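**Dundham Slow March: your questions, answered again**

Last updated Monday, November 22, 2021, after the public meeting, at which most of these were asked twice.

**What are we marching about?**

The number 9 bus. Pinemov, which runs it, wants to stop it at teatime, on the grounds that few people use it after teatime. Those of us who get home from work after teatime have views on this.

**Where do we start?**

At the old toll house, the one with 1678 carved over the door. Please gather on the river side. The other side is a blind bend, and we would like to keep all of you.

**What's the route?**

Up Haslinger Road, left at the chapel, along the high street and down to the depot gates. It is the bus route, minus the bus, so you will be getting some practice in.

**How slow is slow?**

Slow enough for a pushchair with a bad wheel. Stewards at the front set the pace. If you overtake them you are no longer in the march, you are just out for a walk.

**Do you have permission?**

We have told the police and the council, in writing, and both have written back. We are allowed one lane of Haslinger Road. Please stay in it, however good the photo would be from the other one.

**Will anyone be arrested?**

We aren't planning on it. Nothing on the day involves sitting in the road, gluing or climbing. If you fancy any of those, please pick another march.

**Can I bring a placard?**

Yes. Cardboard is best, as wooden poles make the stewards nervous. Check your spelling of "timetable". In June we had three versions.

**Can I bring a drum?**

Chak-lun Yau is in charge of noise and will tell you where to stand. There is already a tuba.

**What about dogs?**

Fine on a short lead. Flavia, the greyhound who led us last time, has retired.

**Is there food afterwards?**

Soup and bread at the hall, pay what you like. Yung-ching Wan is cooking for 200 and would be grateful if you didn't all arrive at once. Bring your own mug. Plates and bowls are provided, and we want them back. 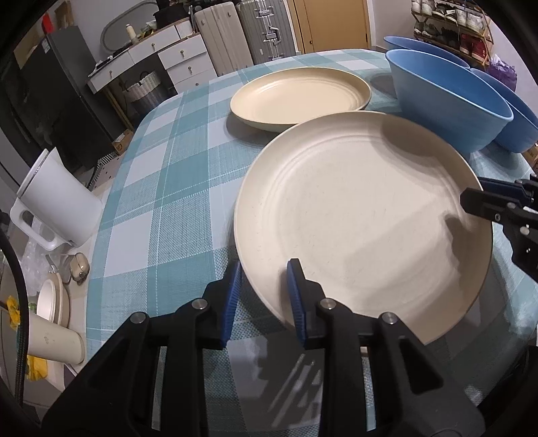
*Cream plates and blue bowls on the checked cloth.*

**What if it rains?**

We march. People waiting for the number 9 have been standing in the rain for years.

**I can't walk that far. Can I still come?**

Please do. Join us at the chapel, or meet us at the depot gates, where there will be 10 chairs and a flask. Let us know beforehand if you need a lift back up the hill, and say whether you have a wheelchair or frame with you so we send the right car.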